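讲稿备注
题目：双臂机器人放置任务中的接触阶段标注
报告人：Ragnheiður Brøndum
合作者：Robel Abdella
2018年12月15日

（第1页，标题）

各位老师、各位同学，下午好。我的中文是后来才学的，所以今天我会说得慢一点。如果哪个词用得不对，请在提问的时候告诉我，我很愿意改正。

今天要讲的内容是我和 Robel Abdella 合作的一个方法。我们在组里叫它 Grarnent。它不是一个新的网络结构，请大家不要期待这个。它是一种给示范数据分段的办法，再加上一个比较简单的训练目标。

（停一下，翻页。）

（第2页，问题）

先讲问题从哪里来。我们做模仿学习的人都有一个共同的经验：机器人在空中移动的时候，学出来的策略一般没有什么大问题。手臂可以到达物体附近，姿态也大致正确。困难发生在物体碰到另外一个物体的时候。

如果目标是一个平面，比如桌面，接触比较容易处理，物体放下去就可以了。可是如果目标是一个由细的金属丝做成的架子，情况就不同。物体可能先碰到一根横杆，然后滑到一个圆环里面，也可能卡在两个圆环之间。从相机看过去，这两种情况的差别可能只有很少的像素。

我们最早的基线是把一条示范从头到尾当作一个整体来学习。这个基线在接触之前的误差很小，在接触之后误差突然变大。画成曲线，就像一个台阶。（在这里用手比一下台阶的形状。）

（第3页，为什么是酒瓶）

我们选酒瓶和酒架作为主要任务，有几个考虑。玻璃瓶表面有反光，深度相机在这种表面上经常丢失数据，所以策略不能太依赖深度。瓶身和瓶颈的粗细不同，抓的位置不同，瓶子在手里转动的趋势也不同。架子又很轻，瓶子推它一下，它自己也会移动。这最后一点给我们带来了很多麻烦，后面会讲。

（第4页，实验台）

现在请看我们的实验台。两条手臂并排安装在桌子的后侧，底座用螺栓固定。桌面铺了牛皮纸，上面用蓝色胶带贴出格子。架子和瓶子的初始位置都按照格子来记录，这样换一个人来做实验，也能够恢复到差不多相同的布置。

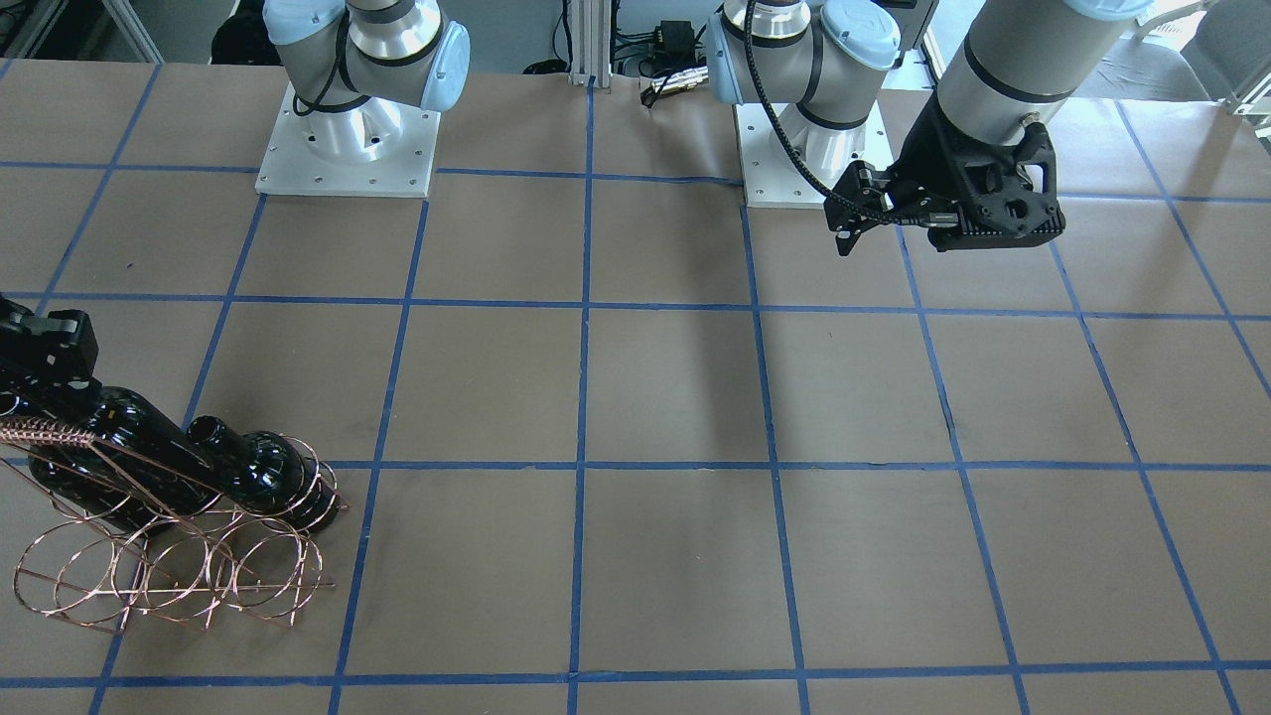
图1：酒瓶放置任务的工作台。酒瓶横放，靠在铜色金属丝酒架上；另一侧的夹爪是空的。

我想请大家注意瓶子和架子的关系。瓶子有一部分已经在架子里面，瓶口朝向右上方。只看这一个时刻，很难判断应该给它哪一个阶段的标签。Robel 和我第一次标注类似的画面时，两个人的意见不一样。他写的是“接触”，我写的是“支撑”。我们为了这个区别讨论了整整一个下午，后来就有了现在的标注规则。

关于左右，请不要弄错：我们说的“右臂”是机器人自己的右臂，它在图的左边。论文里也全部用这个约定。（这个问题上次有人问过，所以先讲。）

（第5页，方法之一：阶段的定义）

我们把一条示范分成4个阶段：接近、接触、支撑、释放。

“接近”从手臂开始运动算起，到瓶子第一次碰到架子为止。“接触”指瓶子已经碰到架子，可是重量主要还在夹爪上。“支撑”指重量主要由架子承担，夹爪只起到引导的作用。“释放”从夹爪开始张开算起，到手臂离开为止。

接触和支撑之间的边界，人的眼睛看不准。我们用的是关节电流。当瓶子的重量转移到架子上的时候，腕部和肘部关节的电流会下降，这个下降比图像上的变化清楚得多。标注员先看视频给出一个粗略的边界，程序再在这个边界的附近找电流下降最快的点。

需要说明，这个办法要求手臂在这一段时间内运动得比较慢。如果操作员做得太快，惯性的影响会把信号盖住。这样的示范我们没有删除，只是在边界上给了一个比较低的权重。

（第6页，方法之二：训练）

训练的时候，策略网络除了输出动作，还要预测当前所处的阶段。两个输出共用一个视觉编码器。阶段预测的损失有一个系数，我们试过不同的值，结果对它不太敏感，所以论文里面只用了一个固定的值。

比较重要的是采样。在一条示范里面，接近阶段占的时间最长，接触和支撑都很短。如果按照时间均匀地取样本，网络看到的大部分是空中的移动。我们的做法是先均匀地选阶段，再在阶段里面选时刻。这个改动只要几行代码，效果却比我们预想的大。

（如果时间不够，下面一段可以跳过。）

有人建议我们给每一个阶段训练一个独立的策略。我们试了。问题在于切换：一旦阶段判断错了，手臂就会突然换一种动作，瓶子在架子上跳一下。共用一个策略，动作更加连续，所以我们放弃了独立策略的方案。

（第7页，数据）

数据一共是173条示范，由2名操作员通过遥操作完成。初始布置有7种，每一种对应桌面格子里架子的一个位置。架子的朝向在每一种布置里面也有小的变化，这个变化没有严格控制，是操作员用手摆的。

我承认这个数据量不大。我们是有意这样做的，想知道在数据比较少的时候，阶段标签能不能补上一部分信息。数据多了以后这个优势是否还在，我现在不能回答。

（第8页，结果）

请看表格。第一行是没有阶段标签的基线，第二行只加均衡采样，第三行是完整的方法。

我想强调三行之间的顺序。只加采样就已经有明显的改善，加上阶段预测以后又有一些改善，但是第二步的幅度小一些。失败的次数，完整方法是基线的将近一半。剩下的失败主要有一个原因：架子被推走了。策略在接近的时候看到架子在一个地方，碰到以后架子移动，可是动作还是朝着原来的地方去。

（在这里播放失败的视频，不加声音。等它播完再说话。）

大家可以看到，阶段预测在这个时候往往是对的，网络知道已经进入接触阶段。它不知道的是架子的新位置。所以分段解决了“什么时候”的问题，没有解决“在哪里”的问题。

（第9页，另外一条手臂）

常常有人问，既然是双臂，为什么不用另一只手扶住架子。这是一个很好的问题。在今天的数据里，放瓶子的时候我们只用一条手臂，另外一条保持等待。我们希望先把单臂的接触弄清楚。双臂协作的数据从明年1月开始采集，到时候阶段的定义需要扩展，两条手臂可能处在不同的阶段，标签就不再是一个，需要写成一对。

Robel 对这件事比我乐观。他认为扶住架子以后，大部分失败会消失。我比较担心金属丝太细，夹爪夹住它以后会变形，那样我们只是把一个问题换成另一个问题。

（第10页，没有成功的尝试）

我觉得这一页也应该讲。我们曾经用声音来检测接触，在桌子下面装了一个麦克风。玻璃碰到金属的声音很清楚，可是手臂电机的声音也很清楚，而且实验室里有人推椅子，信号里就会出现一个假的接触。我们花了不少时间做滤波，最后还是回到了关节电流。

我们也试过让网络自己去发现阶段，不给人工标签。它找到的分段很稳定，但是和接触没有什么关系，主要是按照手臂的高度来分。

（第11页，致谢与提问）

代码和标注规则的文档，我们整理好以后会放到组里的页面上。标注规则有中文和英文两个版本，中文版是我写的，请多包涵。

谢谢大家。欢迎提问。

（备用：如果问到关节电流的采样频率，翻到附录第一页。如果问到换成其他容器会怎么样，回答：还没有系统地做，只有几次初步的试验，不方便下结论。如果问到标注一条示范要多久，请 Robel 回答，他做得比我多。）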